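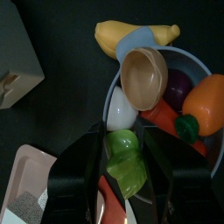

What is Gomasby Play Library, and who may borrow from it?

Gomasby Play Library lends toys and play equipment to families, childminders, nurseries and infant schools, and runs supervised play sessions on its own premises. Membership is open to any household or setting with a child aged between 2 and seven. Proof of address is required on joining.

About the Library

The Library was established by a small group of parents and early years staff who wished to make good play materials available to children whose homes or nurseries had little space to keep them. It occupies the ground floor of the former Vosard Infant School, where the old dining hall now serves as the main playroom and the adjoining classroom as the lending store. Both rooms are reached without steps from the side entrance on Drurnon Lane.

The collection is arranged in 20 sections. Membership at present stands at 185 households, together with a number of nurseries and childminders who borrow on a setting ticket.

The Play Kitchen

Pretend cooking has had a place in our sessions from the beginning and remains the part of the collection most often requested. The play kitchen holds pans, plates, cups and a large stock of toy food, including bananas, carrots, peppers and green leaves. Children are free to combine these as they wish. A frying pan filled to the rim with fruit and vegetables is regarded by our staff as a finished meal, and children are not asked to begin again with fewer ingredients or to leave out the banana.

Staff are trained to follow the child's lead. They may accept a plate, ask what is for dinner or request a second helping, but they do not correct the recipe. Where a child does not know the name of a vegetable, the name is offered once in the course of ordinary talk. Parents who speak another language at home are encouraged to use it at the play kitchen, and word lists for the food sets are held at the desk in Polish, Greek and Hungarian.

Older children often move on to running a café or a shop. Order pads, aprons and a till are stored on the lower shelves for this purpose and may be taken out without asking.

Lending

Households may borrow up to four items at a time for three weeks. Nurseries and schools may borrow complete sets for half a term. The kitchen sets are lent in lidded boxes, each with a printed contents card fixed inside the lid. Borrowers are asked to check the contents against the card before leaving the building and again before returning the box.

A missing piece should be reported at the desk. No charge is made for the first lost item in any year. Pieces that turn up later, in a coat pocket or under a sofa, may be posted through the letterbox at the side entrance.

Care and Cleaning

All returned items are held in the sorting room until they have been inspected and cleaned. Plastic food and pans are washed in warm soapy water, rinsed and left to dry on racks before they go back into their boxes. Any piece that has cracked or developed a sharp edge is withdrawn. Hollow pieces receive particular attention, as water can collect in them.

Borrowers need not wash items before returning them, although we ask that real food be removed. Toy pans must not be placed on a hob or in an oven.

Staff

Aleksandra Bielecka is Head of the Library and is responsible for the collection, for lending to schools and for the training of session staff. She previously taught reception classes and continues to lead the weekly session for the youngest children.

Evangelia Stergiou manages membership and the front desk. Enquiries about joining, renewals and overdue items should be addressed to her in the first instance.

The Csizmadia Room

The smaller room beside the playroom is named after the family who gave the first shelves and tables. It is used as a quiet space during sessions and may be hired for children's parties at weekends. The hire fee includes use of the play kitchen but not of the wider collection. Food and drink may be served in the Csizmadia Room only.

Visiting

Families considering membership are welcome to attend one session free of charge. Children must be accompanied throughout by a parent or carer. Prams may be left in the covered porch, and there is a changing table in the cloakroom.

Nurseries wishing to bring a group should write to the Library at least two weeks beforehand, stating the number and ages of the children. Group visits resume in October, when the new schedule of sessions comes into effect.

Page last reviewed 2022-08-21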